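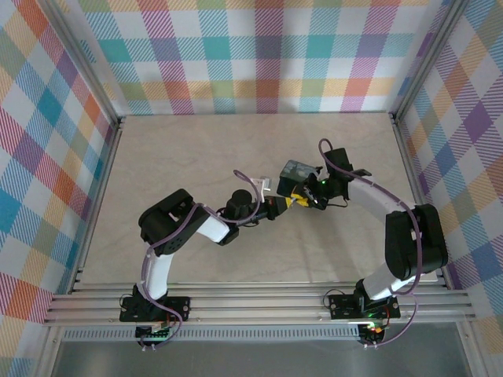 Silodia is a small dataset of plaid and check swatches, put together for people who sort, catalogue or restore printed cloth and paper. Each record gives the colours in a pattern, the direction of its bands and whether the lines are solid or hatched. Direction matters more than most catalogues allow. The plaid on the back wall runs straight, with its bands horizontal and vertical, and the same plaid on the left wall is turned diagonally so that it reads as diamonds. Silodia files both under one pattern number with two values in the `turn` field.

## Contents

- 1074 swatch records, one row each, in `swatches.csv`
- 47 colour names, with notes on near matches, in `colours.csv`
- a short glossary (tattersall, gingham, madras, windowpane, argyle)

## Sources

Most swatches come from two sample books, Villon and Leitão. The rest were bought as offcuts. Villon is the cleaner of the two. Leitão has faded along the spine and its greys should be treated with care.

## Fields

`id`, `source`, `turn` (straight, diagonal or both), `band_fill` (solid, hatched, mixed), `ground`, `colours`, `repeat_mm`, `notes`

`repeat_mm` is measured along the band, including on diagonal swatches. Blank means the offcut was smaller than one full repeat.

## Known problems

Teal and blue-green were merged in January and some older rows still use the second name. Olive is applied unevenly. Around 50 records have no ground colour – these are mostly woven checks where it is hard to say which colour is the ground.

## Use

Free for any use, with credit to Silodia. Corrections are welcome, preferably with the swatch `id`.

Zosadau / Textiles / Data / Silodia / README

Comments

**weftside**: Is repeat_mm taken before or after washing? My madras pieces shrink a fair bit.

**silodia**: Before, for the offcuts. The books have never been washed.

**greywool**: Row 1000 has "tartan" in notes but it's a windowpane check.

**silodia**: Fixed, thanks.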